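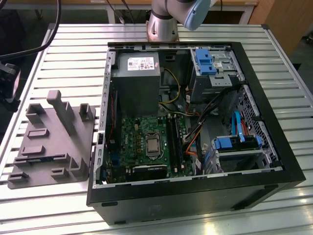

Lallow: a new book by Seul-gi Ha

In March our press finished the second title of the year. Lallow is an artist's book by Seul-gi Ha, printed in an edition of 54 copies, and it took us more months than we planned. I want to tell our readers a little about it before the copies go out.

The book has 124 pages. Every page shows one line of handwriting, copied from the letters which Seul-gi's grandmother sent home when she worked in a cannery on the coast. The lines are not in the order of the letters. Seul-gi arranged them by length, so the book begins with single words and ends with sentences that run over the fold and continue on the other side of the sheet. If you hold a page against a window, you can read both parts together.
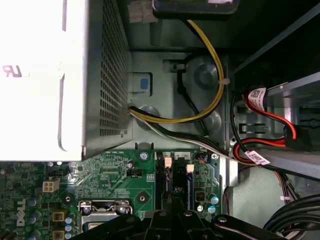

The paper is from the Skaltitz mill. It is thin and has a slight gray tone, and it makes a dry sound when you turn it. We tried two other papers first. One was too white and the other let the ink spread at the edges, so that the small letters became fat. Said Helmy, who did all the printing, made nine proofs of the first section until the black was soft enough. He still keeps the rejected proofs in his drawer, and I hope he will let us show them one day.

The binding is by Chae-won Jeon. She sewed each copy by hand with a long stitch, and the thread stays visible on the spine. The cover is a single piece of cotton cloth dyed with persimmon juice. This color becomes darker with light, so a copy kept on an open shelf will not look the same as a copy kept in its box. Seul-gi asked for this. She told us that her grandmother's letters also changed color, and that the ones on top of the pile are now much browner than the others.

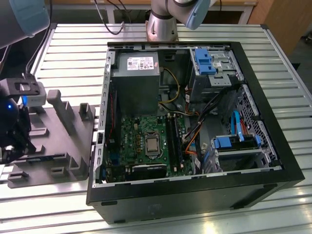 The title gave us some discussion. Lallow is a word that appears once in the letters, and the family does not agree about what it means. Ji-hoon Koo wanted to put a note about it at the back of the book. Seul-gi preferred to leave it without a note, and the book was printed her way. I was on Ji-hoon's side at first, but after reading the pages many times I do not miss the note.

Lallow will be shown at Itico, in the small room upstairs, together with four of the original letters. The room is open until 6 p.m. and you may turn the pages of the reading copy yourself. Please come with clean hands, gloves are not necessary. Chae-won will also bring her sewing frame and some unfinished sections on the opening evening.

Subscribers can reserve a copy by replying to this newsletter. Please write your postal address in the same message. The next title, Seok, is at the proof stage and I will write about it in the coming issue.

Jin-sol Jin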